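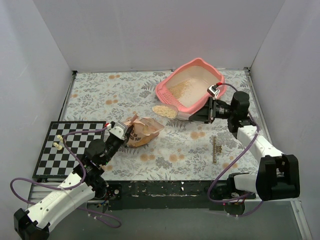 **Litter refills, small trays**

From June the small trays get tofu litter in place of clay. Yoga Nugroho has set the fill at 200 g per tray, measured with the clear scoop and leveled by hand. Pour at the end away from the grate - pellets left on the grated section track onto the floor. 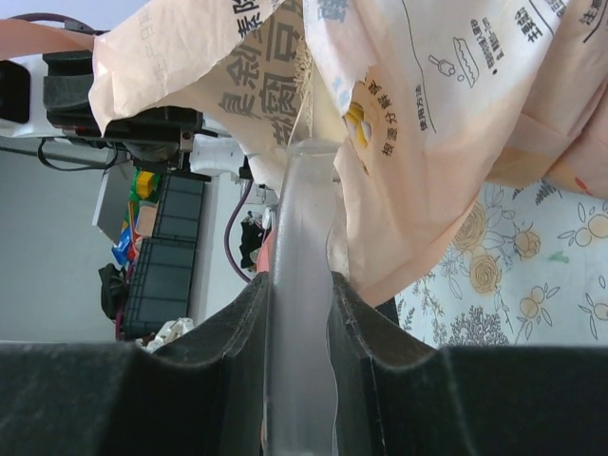 Push the scoop in flat and keep the torn flap folded back. Opened bags go into a lidded bin the same day; tofu litter takes up moisture quickly. Stock at Hamness is 40 bags. Report short counts to Intan Pelupessy.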